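# 초록 벨트와 파란 상자의 나라

부품 분류실에 취재를 간다고 하자 편집부의 반응은 조용했다. 옆자리 동료는 제주의 신상 호텔을 맡았고, 나는 회수 부품을 상자에 나눠 담는 방을 맡았다. 점심은 양쪽 모두 제공된다고 했다. 내 쪽은 김치찌개였다.

Mitier는 고장 난 사무기기와 주방 가전을 거둬 와 쓸 만한 부품을 떼어 내고, 다시 필요한 곳에 파는 회사다. 본사 1층에는 커피 기계와 화분이 있고, 손님은 대개 거기까지만 들어간다. 분류실은 복도를 두 번 꺾어야 나온다. 목록에 올라 있는 부품은 3,238종인데, 그중 일반인이 이름을 댈 수 있는 것은 나사와 스프링 정도일 것이다. 나도 취재 전날 밤에 목록을 훑다가 '편심 브래킷'에서 잠들었다.

안내를 맡은 직원은 분류실을 소개하면서 "보시다시피요"라고만 했다. 벽은 희고, 벨트는 초록이고, 상자는 파랗다. 색이 셋뿐이라 처음에는 누군가의 미감이라고 생각했다. 물어보니 벨트는 예전 공장에서 쓰던 것을 옮겨 왔고, 상자는 재고가 많은 색으로 주문했으며, 벽은 원래 그랬다고 한다. 잡지의 인테리어 면에서는 이런 것을 '절제'라고 쓴다.
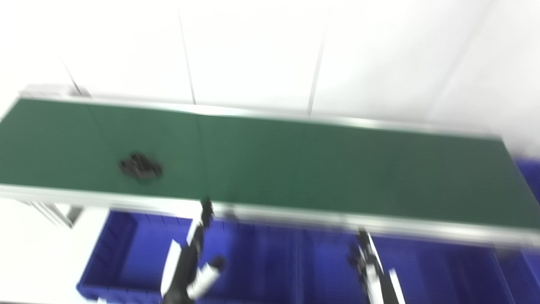 *초록 벨트 위에 검은 물건 하나, 그 아래로 파란 상자들.*

이 방의 일과는 오전 여덟 시에 시작한다. 벨트 위에 부품을 올리고, 무엇인지 알아본 다음, 맞는 상자에 넣는다. 규칙은 이게 전부다. 어려운 대목은 가운데 있는 '알아본 다음'이다. 떼어 낸 부품은 대체로 작고 대체로 검다. 프린터에서 나온 것과 믹서에서 나온 것이 형제처럼 닮았고, 진짜 형제끼리는 오히려 하나도 안 닮았다.

초록색 바탕은 의외로 쓸모가 있다. 무광 초록 위에 검은 것을 놓으면 웬만한 눈으로도 금방 찾는다. 문제는 초록색 부품인데, 드물게 들어오는 Zhong 제빵기의 받침 고무가 그렇다. 이 고무는 벨트 위에 놓는 순간 세상에서 사라진다. 직원들은 이것을 '청개구리'라고 부르며, 발견한 사람이 믹스커피를 얻어 마신다. 지난 8월에는 한 마리가 사흘 만에 신발 밑창에서 나왔다. 커피를 누가 마셔야 하는지를 두고 의견이 갈렸다고 한다.

## 상자는 왜 늘 모자라는가

분류실에서 가장 많이 오가는 대화는 부품이 아니라 상자에 관한 것이다. 상자는 Draruso에서 들여온 플라스틱 제품으로, 한 번 주문할 때 60개씩 온다. 연초에 받은 60개가 여름이면 54개가 되고, 찬 바람이 불면 48개가 된다. 아무도 가져가지 않았다. 다만 총무팀 창가에는 우산이 가득 꽂힌 파란 상자가 있고, 옥상에는 상추가 자라는 파란 상자가 있다.

상자의 미덕은 단순함에 있다. 위가 트였고, 옆면에 골이 져 있고, 파랗다. 뚜껑이 달린 모델도 한때 시험해 봤지만 한 달을 못 갔다. 뚜껑이 있으면 사람은 그 위에 물건을 올려놓는다. 물건이 올라가면 열 수가 없고, 열 수 없으면 옆에 새 상자를 갖다 놓는다. 집에 있는 서랍장 위를 떠올려 보면 이해가 빠르다.

자리도 중요하다. 상자는 벨트 앞쪽 아래에 나란히 붙여 둔다. 멀면 던지게 되고, 던지면 빗나간다. 빗나간 부품은 반드시 가장 손이 안 닿는 곳으로 굴러가는데, 이 법칙만큼은 제조사를 가리지 않는다. 벨트가 비어 있을 때 상자부터 바로잡아 두라는 것이 선임들의 잔소리다. 부품이 쌓이기 시작하면 허리를 숙일 마음이 영영 생기지 않는다.

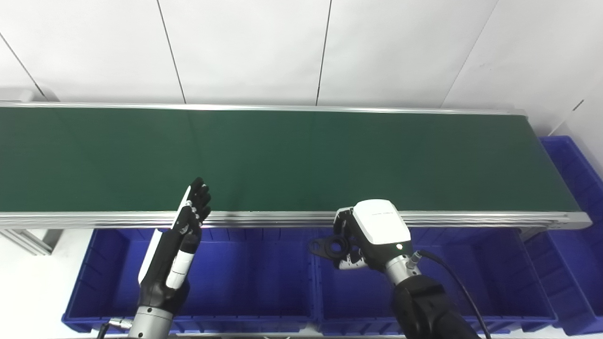
## '기타'라는 이름의 유혹

이름표는 Andon이라는 재고 프로그램에서 뽑는다. 글씨가 작고 띄어쓰기가 제멋대로지만, 손으로 쓰던 시절보다는 낫다고들 한다. 그 시절의 이름표 몇 장이 아직 게시판에 붙어 있다. '아마 롤러', '롤러 아님', '지난번 그거'. 나는 이 가운데 '지난번 그거'가 가장 정직한 분류라고 생각하지만, 재고 담당자의 견해는 다르다.

가장 위험한 이름표는 물론 '기타'다. 기타 상자를 허용하면 오후 세 시쯤부터 모든 것이 기타가 된다. 한번은 점검을 해 보니 그 상자 속 물건의 거의 절반에 멀쩡한 제 이름이 있었다. 나머지 절반에는 누군가의 안경닦이와 귤껍질이 포함되었다. 이후로 기타 상자는 퇴근 전에 반드시 비워야 하고, 당번은 돌아가며 맡는다. 당번인 날에는 신기하게도 모두가 부품 이름을 잘 안다.

이 지점에서 나는 우리 집 현관 서랍 이야기를 하지 않을 수 없다. 건전지와 배달 쿠폰, 어느 가구에서 남은 것인지 모를 육각 렌치가 그 안에서 십 년째 공동생활을 하고 있다.

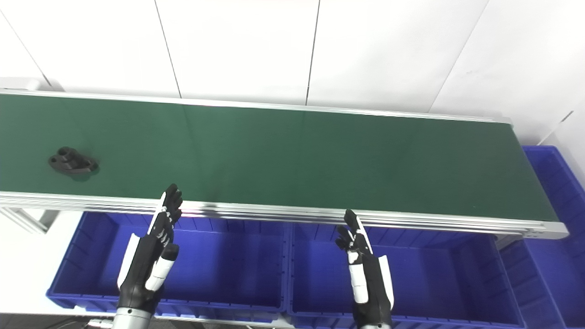
취재를 마치고 돌아온 주말에 나도 분류라는 것을 해 보았다. 식탁에 초록색 담요를 깔고 서랍을 통째로 뒤집었다. 분류실에서 배운 대로 한 번에 하나씩만 올려놓고 보기로 했다. 벨트 왼쪽에 덩그러니 놓여 있던, 둥근 구멍 두 개가 난 울퉁불퉁한 검은 부품도 혼자 있으니 제법 사연 있어 보였다. 무더기에 섞여 있었다면 눈길도 안 갔을 물건이다. 같은 방법을 쓰자 우리 집 육각 렌치에도 표정이 생겼고, 그래서 버리지 못했다.

선임 직원에게 들은 요령도 옮겨 둔다. 모르는 부품은 앞뒤로 뒤집어 보고, 구멍이 있으면 구멍부터 본다. 무엇이 끼워졌던 자리인지를 생각하면 어디서 왔는지 짐작이 간다는 것이다. 그래도 모르겠으면 옆 사람에게 묻고, 옆 사람도 모르면 사진을 찍어 단체 대화방에 올린다. 대화방에는 보통 밤 열 시쯤 답이 온다. 답의 내용은 보통 "그거 지난번 그거 아니에요?"다.

담요 위의 내 분류 작업은 두 시간 만에 끝났다. 건전지는 건전지끼리, 쿠폰은 쓰레기통으로 갔다. 정체를 모르는 것들은 반찬통에 담아 서랍에 도로 넣었고, 뚜껑은 닫지 않았다. 이름표는 아직 안 붙였다.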